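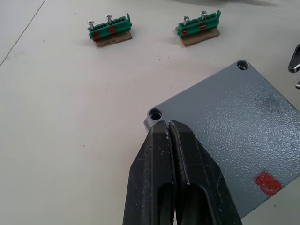
The lid, grey textured finish, with a countersunk or recessed hole at the corner.

Proltley metal enclosure: a reluctant review

I have bought enough bargain project boxes to distrust the words "powder coated" on a listing. Usually it means somebody waved a spray gun near the thing. So when Moataz El Sherbiny told me the Proltley was the one to get for our pump controller, I asked him how many he'd owned. One, he said. I ordered 2 anyway, at $140 the pair, and then grumbled about the postage.

The finish first, seeing that's what they charge for. It's a grey, speckled sort of coating with an orange-peel feel, and it hides fingerprints better than smooth paint does. It doesn't hide everything. Darker smudges show up on it in decent light and I haven't found a cleaner that shifts the worst of them. The listing calls the colour "slate". I'd call it grey.

Coverage around the screw holes is better than I expected. On the Thevar box I had before this, the coating stopped short of the countersink and rust got in by March. On these it wraps over the rim and into the recess. Whether it stays there once a driver bit has slipped a few times is another matter, and I wouldn't believe any review written in the first week that claims to know.

Fixing the lid is where I started to lose patience. The screws supplied are soft. I chewed the head of the second one by hand, with a bit that fitted properly, and went to the hardware store for better ones. A power screwdriver is fine if you turn the clutch well down and keep the bit square to the lid. Lean it even a little and it'll climb out and skate across your nice new coating.

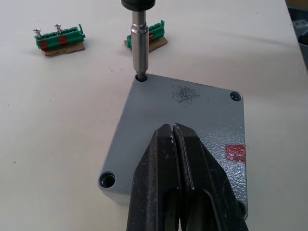
The other metalwork

Proltley also sells a bent bracket for hanging the box off a rail. I have the Plelska version as well, and after a fair bit of squinting I'd say the only difference is the sticker. Loredana Pellegrini reckons they come out of the same factory. She may be right, although she says that about everything.

My complaint with the bracket is the fit. The bend on mine was clean enough but the holes were out by a hair, so I had to take a file to one of them, and bare metal beside a rail that gets rained on is asking for trouble. I touched it up with enamel and the colour match is poor.
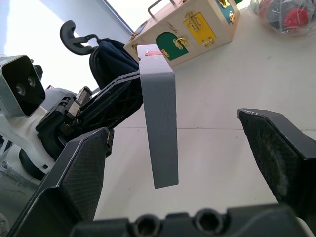
I'd also like a word about the instructions, a single folded sheet that covers the old model and shows a gasket that wasn't in either carton. I emailed the seller, Lola, and had an answer in 5 days saying the gasket is now optional. It costs extra.

Would I buy the box again? Probably, with my own screws and without the bracket. It's solid, the lid sits flat, and the coating is better than the price led me to fear. Three stars, and I'll knock one off if the rims start to rust.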